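Kemwood Tenants' and Users' Group
Minutes of the September meeting, held in the upstairs room at 6.30 pm

Present: Kusum Sandhu (chair), Abilio Herrero, Zawadi Lukumay, Divina Enriquez, Tarun Kushwaha (minutes)

1. Minutes of the last meeting

Agreed, with one change. Under item 5 the word "agreed" should read "discussed". Abilio asked for this and had asked for it last time as well.

2. Matters arising

The kitchen door still sticks. Zawadi has written again to the landlord. No reply to the first letter.

The noticeboard key has been found.

3. Report on the Moser open day

Kusum, Abilio and Tarun went to the Moser open day to see the kitchen arm, which the firm sells under the name Edik. The group had been asked to look at it with the lunch kitchen in mind. Divina had sent apologies for the visit and Zawadi was working.

Abilio gave the report. He said the welcome was friendly and the talk was too long. The first part was slides about the future of kitchens. He wrote down the word "seamless" and then stopped writing it down. The talk did not say what the arm does when something is dropped, and when he asked, the speaker said it was a very good question and moved to the next slide.

The demonstration itself was at a table laid out with kitchen things and food, with the arm fixed at one side. Visitors could stand and watch for as long as they liked. Abilio stayed for 18 minutes by his own watch. His view was that the arm moves nicely and that he would not want to wait for his lunch behind it.

Tarun said he had expected to be more impressed. The table was set out by staff before visitors came in, and he would have liked to see somebody put the things down anyhow, as happens in a real kitchen at ten to one. He asked whether a visitor could move the bowl. He was told not during the session.

Kusum said that to be fair to Moser, the staff on the stand were straight with her. One of them told her it was early days and that she should not plan a kitchen round it. She thought this was the most useful thing said all day and wondered why it was not in the slides.

Pictures from the demonstration table are put in here for those who did not go.

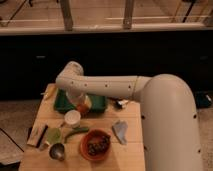

The arm over the green tray, in both pictures. 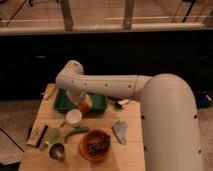 Divina asked who would be standing next to it. She said every machine the kitchen has ever bought was meant to save a pair of hands, and each time the hands had ended up looking after the machine. The dishwasher was the case she had in mind. She wanted to know, before any more time went on this, who would clean it, who would be called when it stopped, and whether lunch would still go out that day. She also did not see the point of a machine that handles one thing at a time in a kitchen where the trouble is everything coming at once.

Kusum said those were fair questions and that the firm had answered the second only. There is a telephone line, open in office hours.

Zawadi thought the group was being hard on it. She said people had grumbled about the card reader too. She would like to see it do a plain job, such as setting out fruit, over a whole lunch. Abilio said he would like to see that as well, and that it had not been on offer.

There was some talk about safety. Tarun said he had asked how close a person could safely work and was given a leaflet. The leaflet is four pages long and mostly about the firm. He has left it in the tray by the door.

4. Cost

Moser will not give a sale price until after a site visit. Hire is quoted at 800 pounds a month, with a further 400 pounds for setting up. Kusum pointed out that the set-up charge is payable again if the arm is moved to another room. The shortest hire is 2 months.

Divina asked what the group had spent on the kitchen last year. Tarun did not have the figure with him and will bring it.

Zawadi mentioned that Stilier, who supply the ovens, are said to be bringing out something of their own. No one knew more than that. Abilio said "bringing out" could mean anything.

5. Decision

It was agreed not to hire the arm at present. Zawadi asked for it to be noted that she would have liked a trial.

It was agreed that Kusum will write to Moser, thank them for the open day and put these questions:

Can it be seen working through a full lunch, in a kitchen that is in use?
Can visitors bring their own crockery and put it where they please?
What happens when it drops something or picks up the wrong thing?
Who cleans it, and how long does that take?
Is there any help outside office hours?

Abilio wanted to add a question about how many kitchens have kept theirs after the first hire ran out. Added.

Kusum will bring the answers to the next meeting if there are any. If Moser offer a second visit, Divina and Zawadi will go – Abilio said he had seen enough for now.

6. Kitchen rota

Short of people for the early shift. Divina will put up a new sheet. Tarun to take the first week.

The large pan has a loose handle and is not to be used until it has been mended.

7. Any other business

Abilio asked that the heating be on before evening meetings and not halfway through them.

Zawadi has spare jam jars, free to anyone who will collect them.

The meeting closed at 8.10 pm.

Actions
Kusum: letter to Moser
Tarun: last year's kitchen spending; early shift, first week
Divina: rota sheet
Zawadi: landlord, third letter if needed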